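Bedroom Textiles Assistant (part-time, fixed term)
Brunenside Household Services
Reports to: Tsz-kin Ho, Rooms Supervisor
Reference: 3885

Brunenside looks after furnished bedrooms let by the month. We need one assistant to handle clothing, bedding and mats between and during lets. The post starts in June. Work is done in occupied rooms, with the tenant's agreement, and the tenant may be present.

The work

The assistant folds clothing and bedding on the bed, stacks it, and returns each item to the place given on the room sheet. Most rooms have a single working surface, the bed itself, so the order of work matters. Items are sorted before anything is folded. Folded stacks go to the edge of the bed and stay there until the surface is clear.

Many of our beds are fitted with a summer mat over a printed sheet. Mats must be kept flat. They are not to be folded, creased or used as a base for anything damp. Check the near edge of the mat each time the bed is sat on or leant against, and straighten the sheet below it so that it hangs evenly. A striped mat over a patchwork print with the letters NK on it is the kind of bed the assistant will meet.
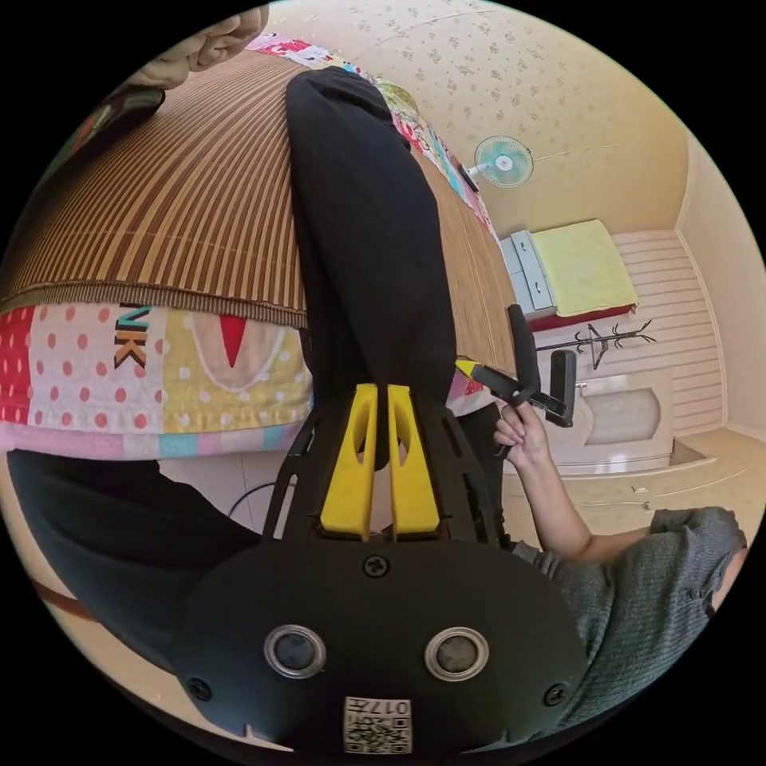
Duties

1. Sort garments by type: trousers, tops, small items. Empty pockets into the tray supplied and leave the tray in view.

2. Lay trousers at full length along the bed, smooth from waist to hem, match the leg seams, then fold. Dark fabric shows lint, so brush it before folding.

3. Fold blankets to the width of the shelf or bed edge where they will be kept. The thicker blanket goes at the bottom of the stack unless the room sheet says otherwise.

4. Return towels and cloths to the dresser top or drawer named on the sheet. Do not open drawers that are not named.

5. Wipe wall fan guards with a dry cloth. The fan must be switched off at the wall first. Do not move or re-route any cable.

6. Complete the Distness log before leaving the room. Entries are short: item, place returned to, any damage.

Room types

Rooms in the Narkent building are small and already furnished. Storage is limited to low units. The bed stands near the wall, which means the far side has to be reached across the mattress. The reference room has flowered wallpaper, a small wall fan, a light-blue dresser with white drawer fronts and folded bedding kept at the corner of the bed. Long items such as black trousers or dark cloths are dealt with on the mat. Applicants should be comfortable kneeling and leaning for most of a shift. 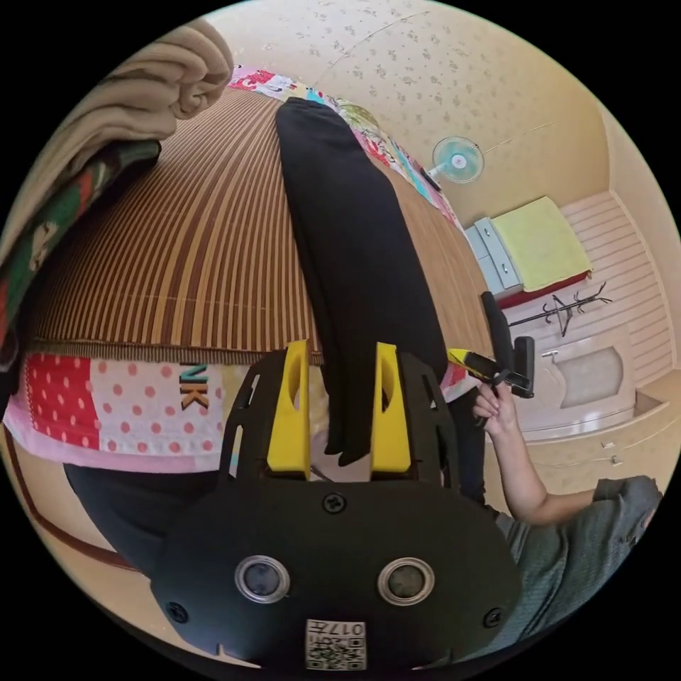 Do I need to bring my own cloths, brushes or storage bags?
All materials are supplied and kept in the store cupboard on the ground floor. Wear flat shoes that can be taken off at the door.

Person specification

Essential:
Able to fold clothing and bedding to a written standard.
Able to read and follow a room sheet in English.
Able to lift a full laundry sack on stairs.
Careful with other people's belongings.

Desirable:
Experience in a hotel, care home, laundry or clothing shop.
Knowledge of woven mats and how they are cleaned and stored.
Basic hand sewing, enough to fix a loose hem or a fringe.

Hours and pay

Two shifts a week, one of them on Friday. The second is agreed each month with the supervisor. Pay is 900 per month before tax. A further 1000 is paid at the end of the term if all rota shifts have been worked or properly covered. Travel between buildings during a shift is paid as working time. Travel from home is not.

Training takes place in the first week, in an unlet room, and is paid. It covers the folding standard, mat care, the Distness log and what to do when an item is found damaged. Mats and quilts that need repair are sent to Angelovski; the assistant bags and labels them but does not arrange collection.

How to apply

Write to Tsz-kin Ho at the Brunenside office, quoting reference 3885. Send one page setting out relevant work, paid or unpaid, and the name of a person we may contact. A CV is not required. Please state which days you cannot work.

Shortlisted applicants will be asked to complete a short practical task: two pairs of trousers, a blanket and a fitted sheet, folded on a bed with a mat in place. The task is not timed. The mat should be flat at the end of it.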